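CHAPTER 7
Sorting, Pairing and Folding Small Garments

Small garments make up a modest share of a household wash by weight and a considerable share of the time spent putting it away. Shirts and towels can be folded singly and in any order. Socks, gloves and similar items must first be matched, and the matching depends on conditions that learners frequently overlook: the light in the room, the surface on which the items are laid, and the state in which each item left the machine or the line. This chapter addresses those conditions before turning to the folds themselves.

The material assumes that learners have completed Chapter 6, in which the Galelden sequence for unloading and sorting was introduced. Instructors working in the residential stream should note that the bedroom, and not the laundry, is treated here as the usual place of work. Many clients prefer to have their clothing sorted beside the drawers in which it will be stored, and a made bed is often the largest clear surface available.

7.1 The working surface

A pale surface is recommended for dark garments. Black and navy socks are readily confused with one another under warm household bulbs, and the colour difference is easier to judge against cream or white than against a dark quilt. Where the bed covering is patterned, the pattern need not be an obstacle, provided that enough of the ground colour is light.

Plush and fleece coverings call for some additional care. They hold a garment in place, which assists with smoothing, but they may also shed fibres onto dark knits. A cotton sheet or pillowcase may be spread over the covering where the client is particular about lint.

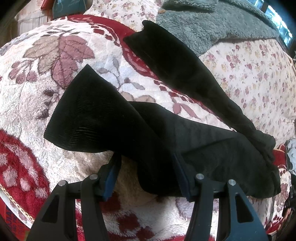
Before any pair is made up, each sock is laid out at full length. Socks commonly come from the wash twisted at the ankle or with the toe turned under, and a twisted sock cannot be compared fairly with its partner. The learner should take hold of the cuff, straighten the leg, and then draw the foot flat. The two socks may then be placed side by side with the cuffs at the same end.

7.2 Matching

Long socks in a single dark colour are the most difficult to match. Learners should compare the following features, in the order given:

Length from cuff to toe
Depth and spacing of the ribbing at the cuff
Thickness of the knit at the heel
Degree of fading

A difference in fading alone does not rule out a match. One sock of a pair may have been washed more often than the other, especially in households where single socks are set aside for a time. The Forsberg tray, described in Chapter 3, remains a suitable place for singles awaiting a partner. Singles should be returned to the client for a decision and must not be discarded by the worker.

7.3 Practice requirement

Each learner will sort and pair a mixed basket of 20 socks, of which two are to be singles. The exercise is carried out on a bed or table in the Harkanine training flat and is repeated under both daylight and lamplight. A written reflection of 400 words is submitted through Retura by Saturday of the same week.

Key terms for this chapter: cuff, rib, single, ground colour, flat pair, rolled pair.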